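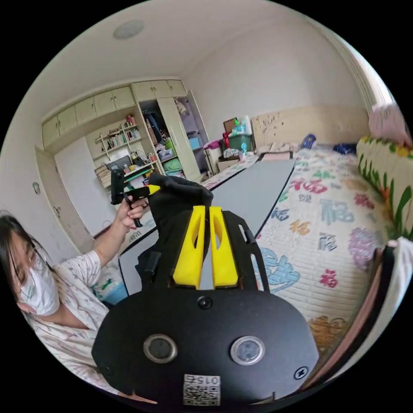 Marras is a software package for aligning and checking recordings made with hand-held grippers, used to train control policies for robot arms. It was written by Bautista Arancibia at Jolside and is now maintained by Jisent. Its main task is to estimate the path of each gripper through a room from video alone, without markers on the walls. Bedrooms suit this method well when they hold plenty of fixed detail, such as a bookshelf packed with books, a row of cabinets with small round knobs, or a quilted bedspread printed with colored characters. Plain white walls and ceilings give the tracker little to work with. An open wardrobe door is treated as a movable surface, and points on it are given less weight.

The program runs in 2 stages. The first builds a sparse map of the room, and the second fits the gripper path to that map and resamples it at a fixed rate. Recordings shorter than 200 frames are rejected. When two grippers are used in one room, both paths are placed on the same map and their clocks are matched afterward.

Version 27 added support for cloth handling and a viewer called Vavthorpe, which plots finger opening against time. The viewer can load roughly 2,000 recordings in a single session. Later versions read the older map files but do not write them.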